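2/12/24

I have put off writing this entry because the fault was an embarrassing one, and because I wanted the correction to hold through a full set of trials before I said anything public about it. It has now done so. What follows is an account of the grasp-release fault at the Midcombe bench.

The task is a plain one. Mixed household and grocery items are laid out inside a white enclosure, and the arm is asked to pick each of them up and set it down elsewhere on the table. The control software is Cidier, which I have used since September. The gripper controller is a Demchenko unit, and the two speak to each other through a small piece of bridging code that I wrote myself.

The fault presented as an early release. The arm would close on an item, lift it, begin to travel, and then open its fingers well short of the target. It happened in 18 trials out of the first 200. A banana dropped from a low height is no great matter. A can is another thing, and one of them landed close enough to my hand that I stopped work for the day and did not resume until the emergency stop had been moved to my side of the table.

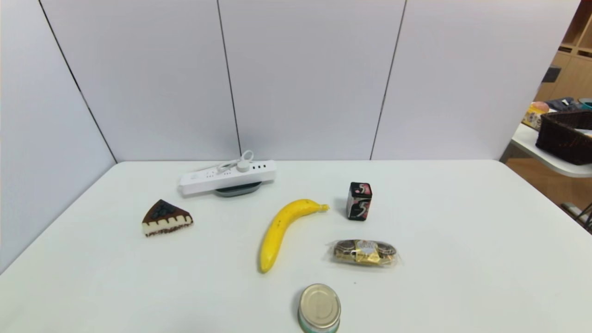
My first suspicion fell on the grip force. Wrapped goods are slippery, and I assumed that the fingers were sliding and the controller was reading the slip as an empty grasp. I raised the force limit by one step and ran the trials again. The drops continued at the same rate, and I had dented some packaging for no benefit.

The cause was in the bridging code. Cidier sends a hold message at a fixed interval, and the controller is set to open if it goes 1000 milliseconds without one. My code wrote its log to disk in the same loop that passed the message along. When the disk was slow, the message was late, and the controller did exactly what it had been told to do. I had chosen "open on timeout" during the first week, when I was worried about pinched fingers, and had then forgotten the setting existed.

Three changes have been made:

- Logging now runs in a separate process.
- On timeout the arm stops and the gripper holds its position. Opening requires a button press.
- A late message is written to the log with its delay, where before it left no trace.

The second change deserves a caution. Holding on timeout is acceptable at this bench, where the speeds are low and the grip is weak. I would not recommend it for a stronger gripper without a manual release within reach — mine is a lever on the wrist, and I tested it 20 times with the power off before relying on it.

I repeated the full set of 200 trials with no early release. Two items were missed outright, both of them ordinary perception errors, and those will be handled separately. The Gratora arm is due to take over this bench next, and its controller has its own timeout default, which I have not yet checked.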